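Skirier 1.3 on PC – frame pacing and save sync after the patch

PC Ports and Performance > Technical > Skirier

tarn_ridge
Posted January 5, 2025

I have been testing the new build of Skirier since it went live and the frame pacing is worse than it was in October. Average frame rate is unchanged. The problem is the spread. With the cap set to 65 in the game menu, I get a long frame every time the game streams in a new part of the valley, and the long frame is always followed by two short ones. On the old build the same walk from the mill to the upper lift station was flat.

Settings: borderless window, shadows on medium, texture pool on high, crowd density at 2. Driver is the same one I used in October, so I am ruling that out for now.

Has anyone compared the two builds on the same save?

oxbow
Compared, and I don't see it. Same walk, same cap, exclusive full screen. I think you are measuring the window mode and calling it the patch. Borderless goes through the desktop compositor, and a cap of 65 on a 60 Hz screen will give you uneven delivery whatever the game is doing.

tarn_ridge
Screen is 144 Hz with variable refresh. The compositor was there in October as well.

oxbow
Fair enough on the screen. I would still like to see it in exclusive mode before anyone files it as a regression.

pellworm
It is a regression, but it's in the streaming and it depends on the crowd setting. Clasel moved the market stalls out of the static cells and into the crowd system. The stalls and everything on them now load with the people. Put crowd density at 0 and the long frames go. Put it at 3 and they double. You can watch it happen at the kitchen in Tlapale, where every vegetable on the counter is now a separate physics object. 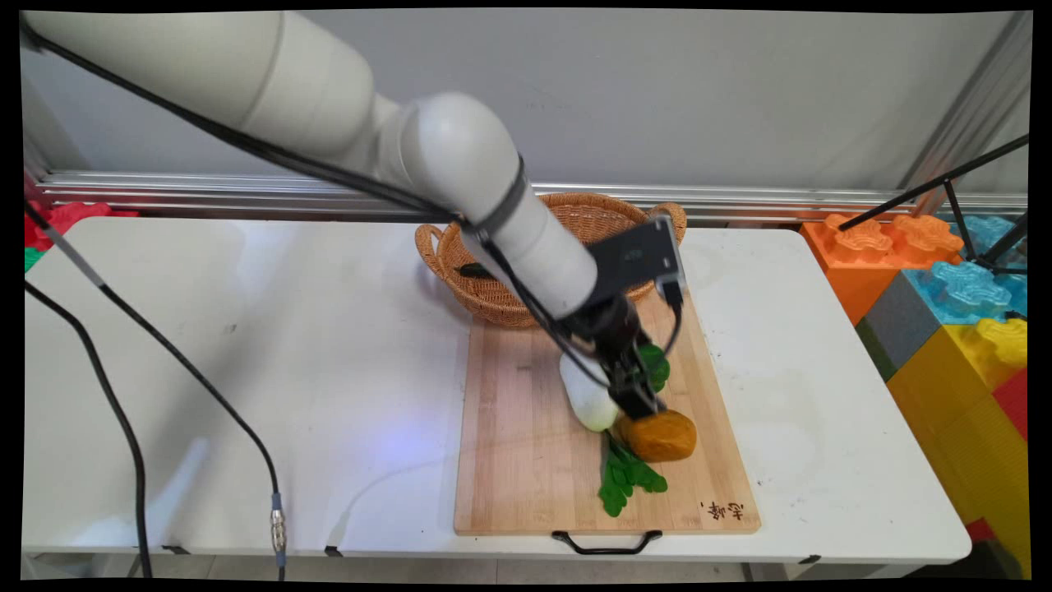
Chopping board, daikon to the left of the gripper.

The counter in Tlapale used to be one mesh with one collision box. If you open the log with the verbose flag set you will find an entry per item, and the count for that single cell on my save is 1,919. The old build does not list them at all.

oxbow
A log entry per item is not evidence of cost. Most of those will be asleep until something touches them.

pellworm
They are asleep after they load. They are awake for the first few ticks, which is when the long frame lands.

Ysaline Chauvin
Can confirm the crowd density result on a six-core machine. At 0 the walk is clean. At 2 I get what tarn_ridge describes. I also tried it in exclusive full screen and it made no difference, so I think window mode can come off the list.

What has changed for me is the cooking job. Picking up a long item stutters at low frame rates. It was fine before the patch.

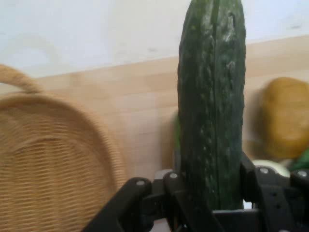 Workaround so far (edited into one post by Bastien Joly, moderator)

1. Set crowd density to 0 or 1. Restart the game fully. Changing it from the pause menu does not rebuild the cells.
2. Delete the shader cache folder. Leave the folder called cells_user alone, as it holds map markers.
3. Cap the frame rate in the driver and switch the in-game cap off. Using both makes the pacing worse.
4. If you use cloud saves, let the sync finish before you start. There is a separate fault where the Skilholm save slot is overwritten by the older copy.

Please keep save faults in the other thread. I will move any that turn up in this one.

tarn_ridge
Step 1 fixes it for me. Step 3 made no difference that I could measure. I would not recommend step 2 unless someone can show it does something, as rebuilding the cache causes its own stutter for the first hour.

Bastien Joly
Step 2 is there for people who upgraded across more than one version. I have reworded my notes and will mark it optional when I next edit the list.

oxbow
I ran the test at crowd density 3, which I had never used. I do get the long frames there. At 2 I still get none, on a faster drive than either of you have, I suspect. So I accept there is a cost, and my guess is that it is storage and decompression more than physics.

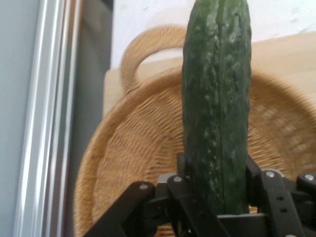
The way to separate them would be to load the cell, walk out, and walk straight back in while the data is still in memory. If the second entry is clean, it is the drive.

pellworm
Tried that. Second entry is better but still not clean, so it is probably both. The log timestamps put the larger part on decompression, which is closer to your guess than mine.

Ysaline Chauvin
Same pattern on mine, on a SATA drive. First entry is bad, second is tolerable. I'm staying on density 1 until the next build.

tarn_ridge
I have put the two captures and the log into a report for Clasel under the streaming category. If you add to it, please state drive type and crowd density.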